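Skevulier says dam upgrade will pay for itself. The numbers are thin

January 26, 2021

Skevulier wants credit for squeezing more electricity out of the old Benham hydro station. Before anyone hands it over, a few of the company's claims could use a second look.

The utility says new turbine runners will lift the plant's capacity from 382 MW to an unspecified "higher figure" after work wraps up in August. It has not said how much water the river will supply to run them. Capacity is what a plant can make on its best day – and Benham has not had many of those lately.

Project head Begoña Pastor called the plan "prudent and fully funded." Asked for the funding breakdown, her office sent a two-page brochure.
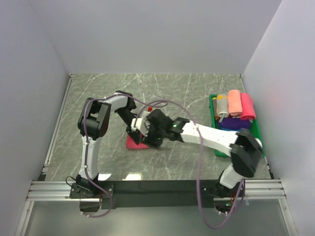
Who pays

Ratepayers in Oswood have reason to be wary. Their last hydro surcharge was sold as temporary and is now in its ninth year. A petition against a new one has 1,762 signatures.

Mārtiņš Lepik, an energy analyst at the consulting firm Kaijage, doubts the payback claim. "They assume wet years all the way through," he said. "I would like to see the dry-year version."

So would we. Skevulier says that study exists but is still under internal review – the same answer it gave last August. The state regulator has not set a date for a hearing.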